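Hand-held gripper, one jaw grips harder than the other - replace pads or rebuild?
Board: Grippers and end effectors
October 2020

slackbelt
We have two of the Tellell hand-held grippers that we use for folding work, mostly dark clothes on a bed. One of them has started letting thick folds slide out on the left side. Thin cloth is fine. The Wisedness service sheet says to replace both blue pads every 60 hours and "re-seat" the linkage at the same time. I think the 60 hours is there to sell pads. Mine look okay to me. Has anyone measured any of this, or do we all just follow the sheet?

pivot_nine
Pads go shiny before they look worn. Wipe them with alcohol, let them dry, try again. If it still slips, change them. It's a five minute job, not sure why you'd fight it.

slackbelt
Wiped them twice. No difference. And "just change them" is what the sheet says, so that doesn't tell me much.

Kuzmenko_bench
What are the pivots like? With the power off, hold one jaw and try to rock the other. If you feel play at the outer joints you can put new pads on all day and the fold will still walk out. Ours had it in September and we wasted a full set of pads before anybody thought to check the screws.

slackbelt
Some play, yes, at the left outer joint. Not a lot. I don't buy that such a small amount matters, but I'm willing to be wrong. Black cloth between the jaws both times:

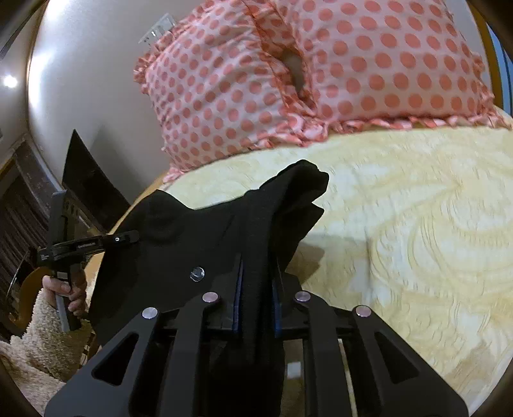
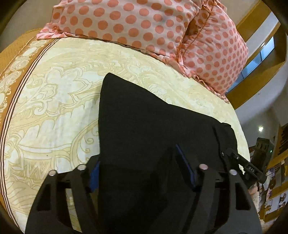

The first one has the thick fold I mean, with both blue pads on it.

oddtorque
Going back to the pads for a second, 60 hours is nonsense as a fixed number. We keep a log and the longest set went 418 hours before anything slipped, all on cotton. Fleece and anything with grit in it eats them much faster. A number with no fabric next to it is worthless.

pivot_nine
418 on one set proves you had one good set.

oddtorque
Fair, but the sheet has no data behind it at all. I'll take one log over none.

Kuzmenko_bench
You two can argue about hours in another thread. He has play in a joint. Fix that first, then worry about the pads.

What I would do:
Power off, cloth out of the jaws.
Mark each pivot cap so it goes back where it came from.
Take the left outer joint apart and look at the washer. If it has a groove, bin it.
Clean the bore, dry. No grease near the pads, ever.
Snug the screw until the play is gone and the arm still drops under its own weight.
Close the jaws on a strip of paper and pull from each side.

slackbelt
The sheet wants a drop of threadlocker on that screw. You skip it?

Kuzmenko_bench
I use it, the weak kind, after the paper test and not before. Otherwise you set the joint wrong and glue it wrong.

gantrymoth
Don't order the Skevutum repair kit for this, by the way. Part 807, the one with 12 washers in a bag. Ours were not all the same thickness and we ended up sorting them with calipers. Maybe we got a bad bag, but I wouldn't pay for it again.

pivot_nine
Used 807 for a year with no trouble.

slackbelt
Update. The washer on the left outer joint had a groove I could catch with a fingernail. Swapped it and kept the old pads on purpose so I'd only be changing one thing. Paper test now pulls the same on both sides. Thick folds hold so far, but I've only done one afternoon with it, so I'm not calling it fixed.

pivot_nine
And you still haven't changed the pads.

slackbelt
No. I'll change them when they slip. Started a log, with the fabric written next to the hours.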